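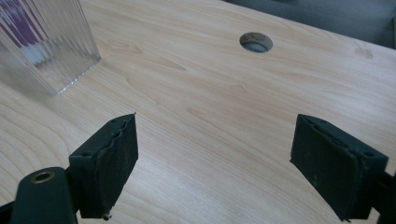 Why does a board shrink more in width than in length when it dries?
Most of a tree's cells are long, thin tubes lined up with the trunk, and their walls get thinner as water leaves them. The tubes barely get any shorter, so nearly all of the movement shows up across the grain.

WOOD AS A MATERIAL
Unit 2: Grain, Moisture and Movement
Handout to go with the lecture and the bench session in the Farkmont workshop

Please read this before the bench session, and bring a pencil and a hand lens if you own one. I love this unit. Once you have seen how a trunk is put together you will start looking at the end of every fence post you pass (your friends will have to wait for you).

1. Three directions
Wood people name everything by its relation to the tree. Longitudinal means up and down the trunk. Radial means from the pith out toward the bark, like a spoke. Tangential means along the curve of the growth rings. Learn these three words now, as every later unit leans on them.

Shrinkage is smallest longitudinally, larger radially, and largest tangentially. In many common species tangential shrinkage comes out close to twice the radial figure. Part of the reason is the rays, bands of cells that run outward from the pith and help hold the wood steady in that direction. Oak has big, showy rays. In maple they are small flecks, and in pine you will need the lens.

2. How the log was cut
Flat-sawn (also called plain-sawn): the saw passes through the log so that the wide face lies more or less along the rings. You get arches and ovals on the face, sometimes called cathedral grain. It wastes little of the log and gives wide boards, and it cups as it dries. The board tends to cup away from the heart side, so the edges lift toward the bark side.

Quarter-sawn: the rings meet the wide face at a steep angle. Straight, quiet lines on the face, and much flatter behavior through the year. Costs more, wastes more.

Rift-sawn: in between. Lovely for table legs, where you want straight lines on all four sides.

Many boards are a mix! A wide one can be flat-sawn in the middle and nearly quartered at both edges. Check the end grain before you decide.

3. Where the water sits
Free water fills the hollow of the cell. Bound water is held in the cell wall. A fresh log loses its free water first, and the wood hardly changes size while that happens. The point where the hollows are empty and the walls are still full is called the fiber saturation point, usually near 30 percent moisture content. Below it, shrinkage begins.

Moisture content = (wet weight minus oven-dry weight) divided by oven-dry weight, times 100.

Worked problem. A sample from the Gollwood stack weighs 519 grams wet. After the oven it weighs 200 grams. The water lost is 319 grams, and 319 divided by 200 gives 159.5 percent. Students always think they have slipped up when the number passes 100, but remember what is on the bottom of the fraction. Very wet sapwood really can hold more water than wood by weight.

Try it yourself: the Ollberg sample is 200 grams wet and 194 grams oven-dry. Find the moisture content to one decimal place, then say whether it is above or below fiber saturation.

4. Building for movement
Solid tops need room to move across their width. Slotted screw holes, buttons in a groove and figure-eight fasteners all do the job. Glue a wide solid top rigidly to a cross rail and sooner or later something splits.

Terms to know: pith, ray, earlywood, latewood, cup, bow, twist, check, bound water

Next unit: Knots, reaction wood, and the Khương drying shed records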